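How to Pinch a Phone: Testing Robot Fingers

You can pick up a phone without thinking about it. You were probably thinking about lunch. A robot has to do all that thinking on purpose, and it doesn't even get lunch.

At the Plenholm workshop we have been trying out grippers, the parts a robot uses for hands. Phones make a fair test. They're thin, smooth and shaped so there is hardly anything to hold on to. They also slide off couches, as you may know.

We tried two kinds of finger. The Jaka finger is a plain wedge. The Trultside finger is soft and bends, a bit like a rubber thong left out in the sun. Each one got 32 tries at every job on our list. The wedges are the ones doing the work on this page. 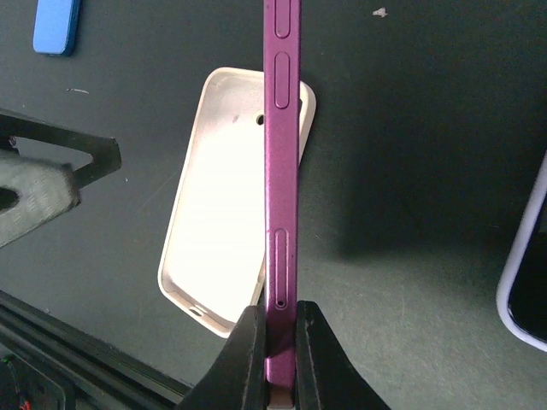
Why two arms?

One arm can pinch a phone. Getting it into a case is another matter. Try it with one hand behind your back and see what your chin ends up doing. Robots have no chin, so we use two arms and let them face each other across the table.

Each arm has a gripper with pointed black fingers, and the cables need enough slack to follow wherever the arm goes. Too little and the arm gets tugged. Too much and you've made a lasso. 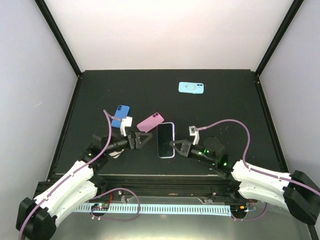
Two arms, four phones and plenty of purple cable.

How hard should you squeeze?

Squeeze too softly and the phone slips. Squeeze too hard and you owe somebody a phone. Our controller, a program called Kioko, checks how hard the fingers are pushing and changes its mind 604 times a second. Your little brother changes his mind almost as often, but with worse results.

The fingers hold a phone by its sides, where the edges are flat enough to press on. If one finger arrives early, it shoves the phone along the table before the other gets there. That happened 21 times in January.

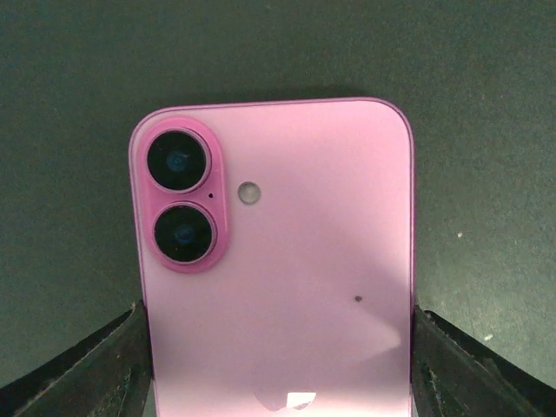 Bendy fingers forgive this sort of mistake, as they squash a little and wait. The trouble is that they wobble. When we asked them to hold a phone upright, it nodded about like somebody asleep on a bus. The stiff wedges kept it still, so they won that round and the bendy ones won the sliding round. Robot contests are often annoying like that.

Where should the camera go?

A camera near the gripper gets a lovely close view of whatever is being grabbed. It's hopeless at telling you what the other arm is up to. A camera that stays put beside or above the table sees both arms, but an arm can get in the way and hide a phone. We kept both sorts.
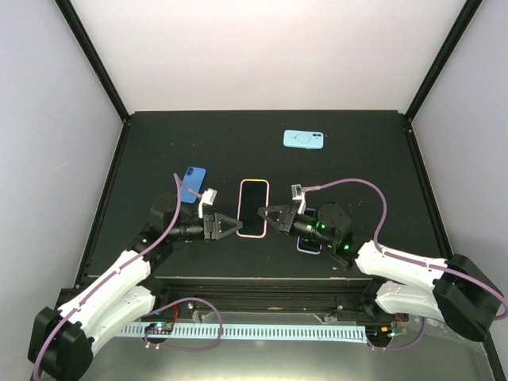 Pointy fingers on both sides, with one phone mostly hidden under the right arm's wrist.

Try it yourself

Put on a pair of oven mitts and pick up a playing card from a table. Then try again with two rulers, one in each hand. Give yourself 10 goes each way and write down your score. Please leave your parents' phones out of it.

Related
Why Robots Are Bad at Socks
What Is a Wrist For?
Make a Gripper from Paddle Pop Sticks

Contact us | © Plenholm, February 2022 | Back to top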